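About Us

Hi, and welcome to Skarkik! If you've ever stood at a breakfast buffet jiggling a tap that wouldn't quite close, you already know why I got into this business. I rent out beverage dispensers for weddings, office lunches, school open houses and pretty much any gathering where people get thirsty, and I've been fussing over taps and trays for longer than my family would like.

I started with 2 secondhand dispensers and the back of a station wagon. My first job was a July wedding in a field (no shade, very long speeches) and I spent most of it running back and forth with pitchers. I learned a lot that afternoon, mainly about bringing more ice and a dispenser that people can find from across a lawn. We've now done 3,515 events, and I still get a little nervous before the first guest walks up with a cup.

What we're known for is our Innes line. These are the shiny ones on the chrome pedestals, and I love them! You can order them with a dark container for coffee or tea, or a clear one for water and cold drinks, and they look great standing side by side. Every one comes with its own stainless steel drip tray and slotted grate, so you're not mopping the tablecloth all evening.

The Innes on a plain white table, with the dark one and the clear one next to each other:

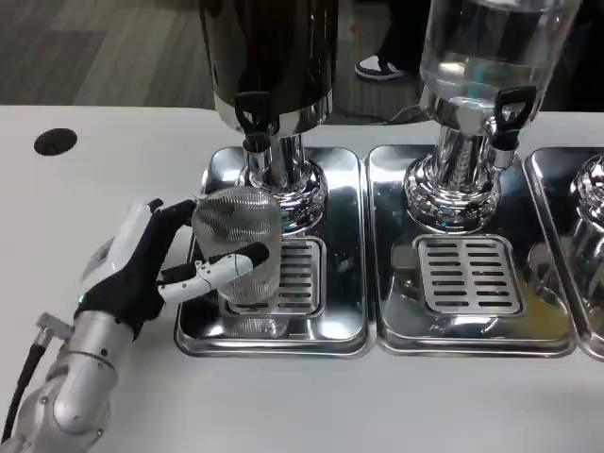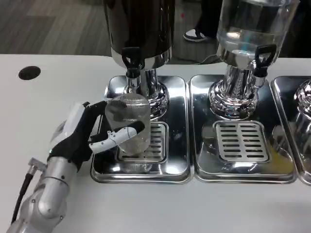
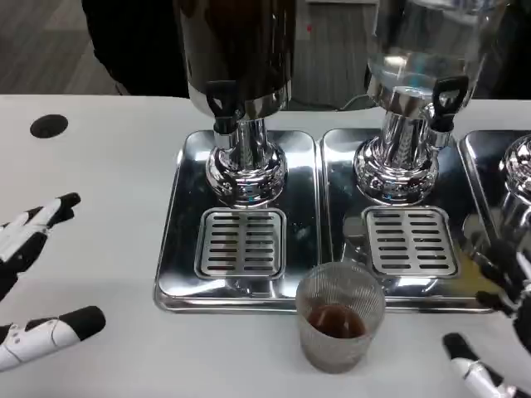 People ask me all the time how many they need. For most parties I say one hot, one cold and one for whatever your crowd is fond of, and then we talk about refills. If you're having more than one hot drink, please tell me early, as those dark ones go out first every season and I hate saying no. I'll also ask how tall your cups are. It sounds picky, but a travel mug that won't fit under the spout makes for a grumpy line!

Setup is included in the price. We bring everything over clean, level the trays, fill the dispensers and run a bit through each tap before we leave. Afterward we come back, empty it all out and haul it home. The taps get taken apart and scrubbed after each rental, and the chrome gets polished by hand with a soft cloth (I do this with the radio on and I won't pretend I mind it).

In 2,618 of those events we handled the drinks too. The coffee is Grerel, a medium roast I've been drinking at home for years, and the iced tea is our own recipe, not very sweet. You're welcome to bring your own drinks if you'd like, just skip anything with pulp or seeds in it.

Our shop is on the ground floor of the old Drilum building, with parking in back. Come by and try out the taps before you book, the kettle's usually on. We need 4 days' notice for most orders and a bit more around graduation time.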